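Sitzen, eine Fortbildung

Meine Tante Renata Alarcón hat in ihrem Leben zwei Dinge nie gekonnt: flüstern und stillsitzen. Das Flüstern hat sie nicht nachgeholt. Zum Stillsitzen hat sie jetzt ein neues Hüftgelenk gezwungen, und ich durfte als Besucherin 2. Klasse dabei sein, gleich hinter ihrer Freundin Catalina, die den besseren Kuchen mitbringt.

Wer Besuche im Krankenhaus macht, lernt zuerst, dass dort eine eigene Zeit gilt. Das Mittagessen kommt, wenn normale Menschen frühstücken. Die Visite kommt, wenn man gerade auf der Toilette ist. Und »gleich« heißt, dass man noch Wäsche waschen könnte.
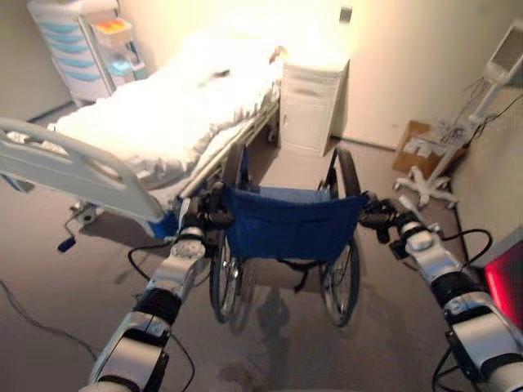

Die Gespräche am Bett folgen einem festen Programm: Wetter, Suppe, Zimmernachbarin, Wetter. Nach der zweiten Runde schaut jeder irgendwohin. Ich kenne die Rückenlehne von so einem Rollstuhl inzwischen besser als manche Verwandte, königsblau und in der Mitte so durchgesessen, als hätte sie ihrerseits genug von Besuch. Tante Renata nannte die Farbe »Schwimmbad« und wollte wissen, ob es das auch in Weinrot gebe. Gab es nicht.

Mein Cousin Santino hat es einmal mit Vorlesen versucht. Er hatte einen historischen Roman dabei, 942 Seiten, Pest und Erbfolge. Auf Seite 6 starb der erste Sympathieträger an einem Fieber. Die Zimmernachbarin drehte den Fernseher lauter, und meine Tante fragte, ob er vielleicht auch Kreuzworträtsel könne.

Kann er nicht. »Fluss in Sibirien mit zwei Buchstaben« hat uns einen ganzen Nachmittag gekostet.
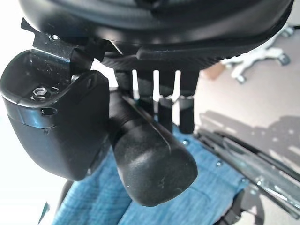 Danach blieb nur noch das Handy. Santino richtete ihr eine Patience ein, sie verlor elfmal und verdächtigte das Gerät des Betrugs. Seitdem spielt sie mit echten Karten gegen Catalina, um Geld, was auf der Station vermutlich verboten ist. Der Kuchen ist seither schlechter geworden. Ich glaube, Catalina schuldet ihr inzwischen eine größere Summe und spart an der Butter.

Nächste Woche darf sie nach Hause, dritter Stock, ohne Aufzug. Sie hat schon angekündigt, dass wir alle kommen sollen, und zwar nicht gleichzeitig.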